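ok suture thread thread. been asked three times this week what I've been doing with my evenings so I'm just going to put it all in one place

short version – learning to close a cut properly. on pads. tissue pads, the pink kind. black thread so you can see what you've done wrong

had a go at it years ago by hand and was rubbish. had a go in April and was still rubbish. now I'm mid

all three dark thread on the pad
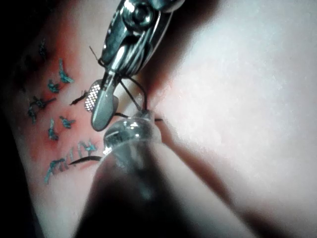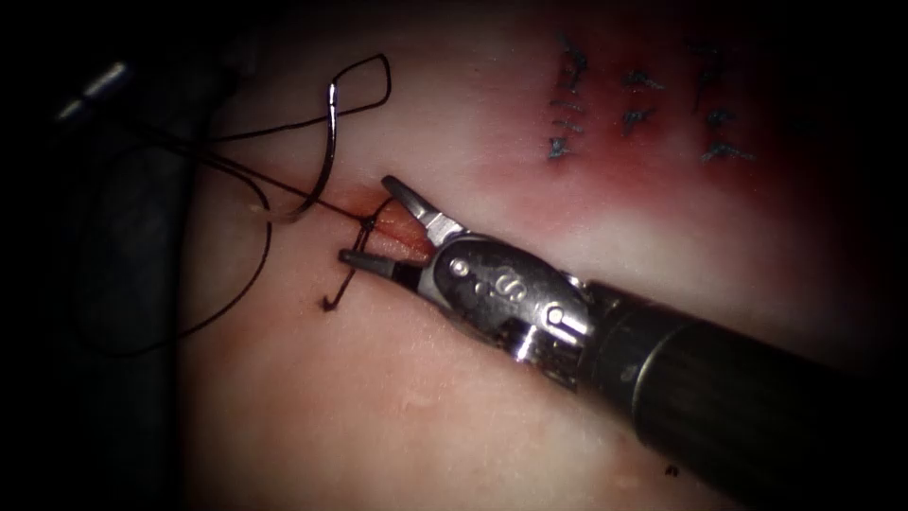
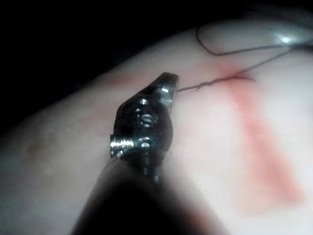

anyway. things I wish I'd written down at the start, no order, typing this on the tram

1. thread length. everyone cuts too long. I cut too long for weeks. you think you're saving yourself a rethread and what you get is loops all over the pad, loops on loops, and then one of the loops goes under the one you're pulling and you've made a knot you didnt ask for

2. cut it shorter than feels right. then leave it alone

3. the first knot matters more than the next five. if the first one's slack the whole line is slack and you will spend the rest of the row pretending it isn't

4. snug, not strangled. edges should meet. if they pucker up like a drawstring bag you've gone too hard. mine pucker. working on it

5. tails. leave a tail you can find again. I used to trim mine right down coz it looked neat in other peoples work and then the knot slid and there was nothing left to grab

6. black thread frays. look at it every few stitches. once it goes fuzzy it drags through the hole and makes the hole bigger. just cut a new bit, it's thread, it's cheap

7. (told you no order) don't grab the same spot on the thread over and over. thats what chews it up. move along a bit each time

on pads, since people always ask –

tried two brands. the Asham ones are softer and I like how they take a bite but they tear if you're clumsy near the edge of the cut. the Gavrilă ones are tougher, bit rubbery, you can bully them and they hold. started on Gavrilă, moved to Asham when I stopped ripping things. would do it that way round again

one pad lasts me 30 stitches a side before it's more hole than pad. flip it and go again. then bin

do not, do NOT store them in the sun on the windowsill. mine went tacky and picked up every bit of lint in the flat. couldn't get it off. binned a nearly new one, very cross

keep them in an old ice cream tub now, lid on, in the cupboard with the tea towels. works fine

logbook – I keep one. Jaanus Luik told me to and I rolled my eyes and he was right, annoyingly. one line per row of stitches. spacing, where it went wrong, how I felt about it. row 107 just says "NO". can't remember what happened in row 107

it's a Stilus notebook, the squared one. squares are handy for drawing the spacing. don't write in gel pen if your hands are at all damp, I've got half a page that's just blue

total so far is 1,597 stitches. I know because I added it up last night instead of going to bed. plenty of those are awful. first couple hundred I'd say don't even count but I'm counting them

spacing is my big weakness btw. I start off lovely and even and then by the middle I'm hurrying and they go wide, then I notice, then they get all bunched up at the end. every row. you could pick mine out of a lineup

what helped a bit – marking dots with a biro before I start. felt like cheating. Jaanus says it's only cheating if you're still doing it in a year

what didnt help – watching videos at double speed. you don't learn the pause. there's always a little pause before the pull where you check the loop's sitting right, and at double speed it's gone

so now I watch at normal speed with the sound off and a cuppa

depth is the other one. both sides the same or one edge rides up over the other and you get a little step. you can feel it with a fingertip even when you can't see it. run your finger along after every row, takes two seconds

also angle. go in straight down, not on a slant. slanting feels natural and it's wrong, you end up with a shallow scoop that pulls through as soon as there's any tension

light!! get the light off to one side. straight overhead and the thread shine is all over the place. off to the side you get a bit of shadow under the thread and can tell what's lying on the pad and what's lifted off it. changed my life, moved the lamp, 2 minute job

someone asked about the Futance thread kit. it's ok. the thread's decent, the tin is useless, lid pops off in your bag. rubber band round it

next thing I want to get to is a running stitch the full length of a cut without stopping to fix anything. not even pretty. just start to finish. longest I've got is most of the way and then I dropped a loop and said a word

will put the next row up when it's less embarrassing. or when it's really embarrassing, depends on my mood

right, this is my stop. if you've got a trick for even spacing that isnt dots send it over, dots are running me out of biros

oh and – keep your offcuts in a jar. otherwise little bits of black thread in your socks forever. ask me how I know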